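Come and help us spend our equipment money sensibly (paid sessions, cake provided)

Hello! I'm Gwawr Gethin and I look after kit and budgets for Condden, which is a small outfit working on getting machines to handle cloth. Towels, napkins, tea towels, cot sheets, all the soft floppy stuff that laundries and care homes get through by the trolley load. I'm looking for people to come and fold things with us, and then (this is the bit I'm most excited about) to sit down and argue with me over what we ought to buy next.

I'll say straight away that you don't need to know a thing about robots. I didn't when I started. I came from school catering, where I spent years choosing ovens and dishwashers, and a surprising amount of that has carried over. You learn to ask what the spare parts cost before you ask what the machine costs. You learn to measure the door.

So, the situation. We have a pot of money to spend on our first proper folding station, and the order has to go in by the end of January. Before then I need to settle how many pairs of hand-held grippers we keep, whether we buy one arm or two, what sort of table goes under it all, and how much to hold back for repairs. At the moment I've got two shortlisted suppliers and a spreadsheet I've fallen out with more than once.

The first supplier is Rorik, who do a bigger arm with a long reach. Lovely thing, takes up half the room. The second is Kurketti, whose arm is smaller and slower, but you can have two of them side by side for not much more money. Our engineers lean one way on a good day and the other way on a bad one, and I've stopped asking them before lunch. What none of us has is a clear idea of which jobs need two hands and which only look as if they do. A hand towel? Possibly one would manage. A fitted sheet? I can't do those with two hands of my own and a following wind.

That's where you come in. I want people who fold things every week without thinking much of it to do it using hand-held grippers, with us watching and taking notes, so we can see where the trouble is. Then I can put the money where the trouble is! It sounds obvious written down, but I've sat through a fair few meetings that went straight to the catalogue.
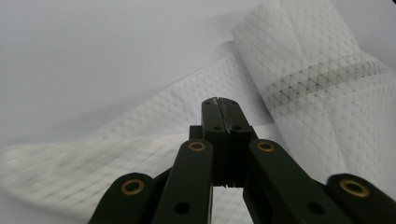
Each session lasts an afternoon. You'd have a go with one gripper first, then with a pair, and we'd work up from small flat things to larger, more awkward ones. We change the fabric as we go, because a stiff napkin and a stretchy baby blanket are completely different animals, and I need to know whether one set of finger tips will do for both or whether I'm budgeting for several. There's a break in the middle, then more folding, and then the last part is the planning chat, which I run myself with a flip chart and too many pens.

In the planning chat I'll hand you the price list and ask you to spend our money. I mean that quite literally. You'll get the same options I've got, at the same prices, and you'll tell me what you'd buy and what you'd leave in the shop. I'd like to hear things such as "the table was too low and my back hurt", or "I'd have two cheap pairs over one posh one", or "why on earth are you paying for that?" I've bought enough regrettable equipment in my life to welcome a telling-off beforehand.

A few figures, as I always want them when I read one of these and they're never there. You'll be paid 177 pounds for the session. We have 4 sessions planned, the last of them on a Sunday for anyone who can't get away in the week. Our repairs and spares pot for the first year is 600 pounds, which I think is too small, and I'd like ammunition. A replacement set of finger tips and linkage parts from Pumphrey, who make our hand-held grippers, comes to 414 pounds if you buy the whole lot at once, and you can see how quickly that eats the pot. Whether we should buy single parts as they go, or take the full set and have it on the shelf, is one of the questions I'd love an opinion on.

Who am I after? Mostly people with hands-on experience of linen and laundry. Hotel housekeeping, care work, hospital laundry, a launderette, a nursery, a household with far too many children in it, it all counts. If you've ever been in charge of choosing or looking after machines at work, even if it was only the tumble dryer, please say so in your note, as I'd like at least one such person in each group. I'd also be glad to hear from left-handed people and from anyone with small hands or a weaker grip. The handles were chosen by tall men, and I'd like to know that before I order more of them.

You do need to be over eighteen, and happy to stand or perch on a stool for a good part of the afternoon. The room is on the ground floor with a level entrance, and there's a table that goes up and down, so if you use a wheelchair or would like to sit throughout, tell me and I'll set it up ready for you. If you have wrist or thumb trouble, have a word with me before you sign up. Squeezing a gripper over and over is harder work than it looks, and I ached the next day after my first go.

We'd be recording the folding itself, meaning the cloth and what the grippers are doing with it. Your face isn't needed. You'll get a plain sheet explaining what we keep and for how long, and you can ask questions about it until you're satisfied, or decide it isn't for you and go home with your travel money. The planning chat isn't recorded at all. I write things on the flip chart, you correct my spelling, and the flip chart sheets go up in my office until the order's placed.

Do wear something with sleeves that push up, and leave big rings at home. Tea, coffee and cake are on us (there'll be a dairy-free one), and we pay bus or train fares on top of the fee if you bring your ticket. Parking is a bit hopeless after midday, so the bus is the better bet if you have the choice.

To put your name down, write me a short note. It doesn't want to be a CV. Tell me what you fold and how often, which sessions you could make, anything I should know about access or food, and one piece of equipment you've used at work that was either worth every penny or a complete waste. I read that last part first, I'll admit. You can leave the note at the Condden front desk or send it through the contact form on our site, marked "folding afternoons" so it reaches me and doesn't go off to the engineers.

I'll reply to everybody, including those I can't fit in. If we get more people than chairs I'll keep a waiting list, because I'm hoping to do it all again when we come to choose the trolley and the shelving, and I've got strong feelings on castors already.

Gwawr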